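Asunto: Re: [gondal-casa] Fundas nórdicas para el piso de Istgate

El 2024-07-31 se escribió en la lista:
> ¿Alguien sabe si la funda gris aguanta el lavado a 60? En la etiqueta
> de Kamlow no lo veo claro y no quiero estropearla. ¿Y hay que
> plancharla?

Hola:

Las nuestras las lavamos a 40 y del revés, con los botones cerrados. A 60 no he probado. La de Istgate es la gris con los motivos blancos en cruz, y de momento no la cambiaría por otra.
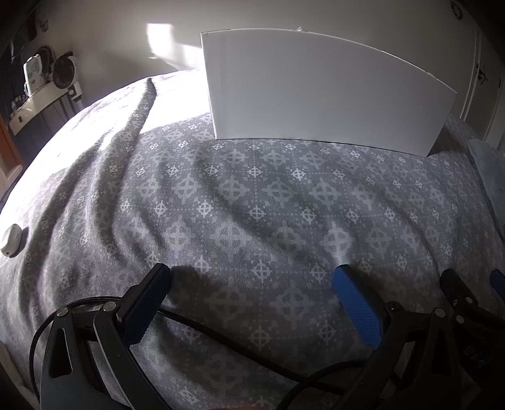 Plancharla, yo no la plancho. La tiendo bien estirada y la doblo en cuanto está seca -- las arrugas que quedan son del uso y vuelven en dos noches. Si se mete en secadora, programa corto, 45 minutos como mucho.

El recambio salía a 27 euros en Fukov, sin las fundas de almohada. En agosto cierran, así que quien quiera una que la pida esta semana. Yo voy a encargar otra para la habitación pequeña y puedo juntar los pedidos.

Un saludo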